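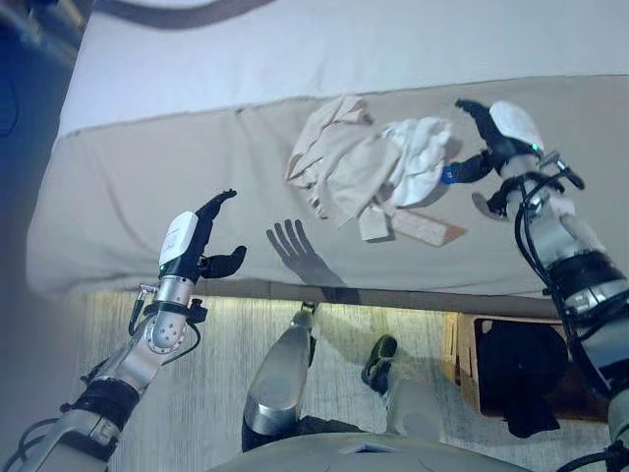

Community Help > Home Robots > Events and Demos

I went to the open day at the Flurkness workshop in March and I'm trying to work out how much of what I saw would carry over to a normal house. My mother is 81, she lives alone, and the thing she can't manage anymore is laundry. The washing she can do. It's the sorting and folding she gives up on, so clean clothes pile up on the bed in the spare room. At the demo the robot worked at a bed, with a crumpled heap of tan and white cloth on a beige mattress, and it had its right hand on the edge of the white piece with the left hand held up clear of everything. That is close to what her spare bed looks like most weeks, so I paid attention.

There was a lot going on and I only got to ask one question before the next group came in. I asked how long a towel takes and was told "it depends on the towel." The leaflet says the system was trained on 1,074 practice runs with cloth, and that 755 of those were done on a bed or other soft surface. It doesn't say how many went well.

My questions:

Is 1,074 a lot or a little for this kind of thing?

Does it matter that the demo was done on a mattress and not on a table? I would have thought a table was easier.

There is another open day in May, this time at the Nikolovski building on the other side of the river. What should I ask to see? They let you stay for 30 minutes or so and I'd like to use it better than I did last time.

I'm not planning to buy anything this year. I just want to know whether to keep following it or go ahead and pay for someone to come in twice a month.

Asked in March by porchlight_dee
Filed under: Robots at Home, Laundry, Visits and Open Days

2 of 3 answers are from members who have attended a demo

Answer from gasket44

I've been to the Flurkness day twice and to a similar one that Gokberg put on last fall. I can tell you what I'd look for.

On the number, 1,074 runs is not tiny and not large. What counts more is how different they were from each other. If it was the same four shirts and the same bed every time, you would expect it to do well with those shirts on that bed, and you would know very little about your mother's flannel nightgowns. Ask how many separate garments they used. At Gokberg they told me straight out that it was 8, and I thought better of them for saying so.

On the mattress, yes, it matters. A table is flat and hard, so the fingers can come down and slide under an edge. A mattress gives when you press on it. The cloth moves and the surface moves too. Picking up a single layer is the hard part of folding in general, and a soft surface makes it harder. So if they're showing it on a bed, that's a fair thing to show. Light cloth on a light mattress is also not the easy choice, if the robot is going by its cameras. I'd give them some credit there.

For the May visit, this is what I would ask to see:

Ask them to mess the pile up again and start over. Better still, ask if a visitor can do it. The staff tend to drop things the same way every time without meaning to.

Ask whether anyone is steering it. Some demos have a person in a headset or at a desk moving the arms. That's a normal way to do it, but it's a different thing from the robot doing the job by itself. At the first one I went to, the operator was behind a partition and it was only mentioned because a kid asked.

Bring something of your mother's. They may say no. When I asked at Flurkness they said yes to a pillowcase and no to a fitted sheet. It took the pillowcase a long time and the fold was crooked but it was a fold.

Watch what happens when it drops something. I learned more from that than from the parts that went right. One time it kept going through the motions with nothing in its hand, and a staff member had to stop it.

Stay to the end of your slot if you can. People leave after the first fold.

As for whether to wait, I wouldn't. Pay for the help now. You can cancel a person who comes twice a month whenever something better shows up.

Answer from tallboy_r

Get her a folding board. They're cheap, and my dad uses one with bad hands. Robot is going to cost more than the house

Answer from m_quillfeather

Agree with most of what gasket44 wrote, but I'd add the floor and the space. I used to do deliveries for Drimport and went into a lot of older people's homes. The rooms are narrow, there's a rug, and there are boxes next to the bed. In your picture there's a rug and a cardboard box by the bed too, so ask whether it can walk or roll up to the bed by itself or whether it gets put in position before the visitors come in. Those are two separate problems and you want both of them solved.

Also ask where the folded clothes go. Every demo I've watched ends with a stack on the bed. Your mother would still have to carry it to the dresser and open a drawer, and if she has trouble bending that may be the worst part.

I did ask one company about running costs and got a figure of 500 a month for a trial home, service visits included. That was last year and I don't know if they ever signed anybody up at that price.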